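Why Bowls Hug and Towers Wobble
A Wollitz Kids' Explainer - The Science of Stacking

Open a kitchen cupboard, any kitchen cupboard, and you will find that bowls have been living inside other bowls for years. They don't complain. A big one holds a medium one, the medium one holds a small one, and the whole family takes up hardly more shelf than the big one did by itself.

The word for this is nesting. Birds have nothing to do with it.

Nesting works when a thing has sloping sides. Look at a plastic cup from the side and you'll see that the bottom is narrower than the top. The narrow bottom of one cup fits into the wide top of another, and down it slides until the sides meet. Now try the same trick with two soup cans. Go ahead, I'll wait. A soup can is the same width all the way up, so the second can sits on top of the first and refuses to go any farther.

Before any of this can happen, though, you have what scientists call a starting condition and parents call a mess.

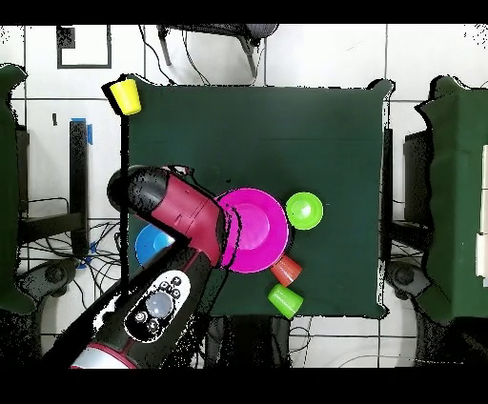 My little brother says you should always start with whichever bowl is your favorite color, and he has never once got his tower past the second bowl. I told him color doesn't matter and he told me I was boring.

Color doesn't matter. (Sorry.) Size does, and so does shape. A small bowl goes into a big bowl very nicely. A big bowl goes into a small bowl only if you are happy with it sitting up on the rim like a hat that doesn't fit.

Let's build something. Put your widest bowl on the table. Put a smaller bowl in it. Now stand a cup in the smaller bowl, right way up, with its flat bottom down.
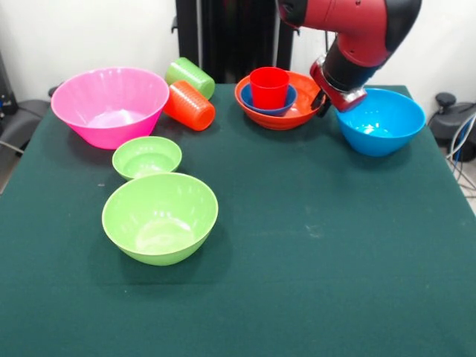 Orange bowl, blue bowl, red cup: three levels so far.

Everything up to now has been easy, because each piece is being held by the one underneath. The bowls act like walls. If the cup tries to slide sideways, it bumps into the blue bowl and has to think again.

The next part is harder. A cup doesn't have a wide floor to offer. It has a rim, and whatever you put on top has to balance there. This is where you need to know about the center of gravity, a grand name for the spot where an object's weight evens out. You can't see it, but you can find it. Rest a ruler across one finger and shuffle it along until it stops tipping. Your finger is now under the ruler's center of gravity.

A bowl has one too, and so does a whole tower. As long as the tower's center of gravity stays above its base, the tower stands. If it drifts out past the edge of the base, the tower falls down, usually while somebody is on the phone.

So a wide base is a great help. A wide top is allowed, but it's cheeky. The tower gets heavy up high, and even a small lean can carry that weight out past the edge.
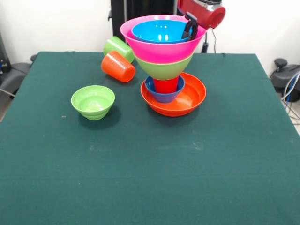
Can a tower be wider at the top than at the bottom?
It can, if the weight is spread evenly and sits over the base, but it will be much fussier about bumps.

Bumps are a bigger problem than most builders expect. A table can pass along a knock from a knee or an elbow, or from a cat with opinions. If your table has a cloth on it, smooth out the wrinkles first. A wrinkle under the bottom bowl makes it lean a tiny bit, and a lean that looks like nothing at the bottom shifts things much more at the top.

Speed matters too. Lower each piece slowly, straight down, and then let go gently. Most towers are lost in the letting go. Your fingers give the rim a little tug as they leave, and that little tug is enough.

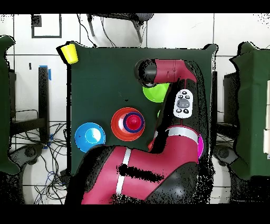
If a tower does fall, look at where it came apart before you pick everything up. Did the top bowl slide off, or did the cup in the middle tip over? A slide usually means the bowl was off center. A tip usually means too much was sitting on something too narrow.

Try this at home
You will need 4 plastic bowls of different sizes and 5 plastic cups. Plastic, please. Your family's good china would like to be left out of it.

1. Nest all the bowls, biggest at the bottom. Measure how tall the pile is.
2. Take them apart and turn them all upside down. Stack them again and measure.
3. Now build a tower that uses a cup in the middle. Measure that.
4. Count slowly to 20. If it's still up, it counts as a tower. If it fell at 19, it's a very sad pile.

Write down your tallest one, then put the bowls back in the cupboard. Nested.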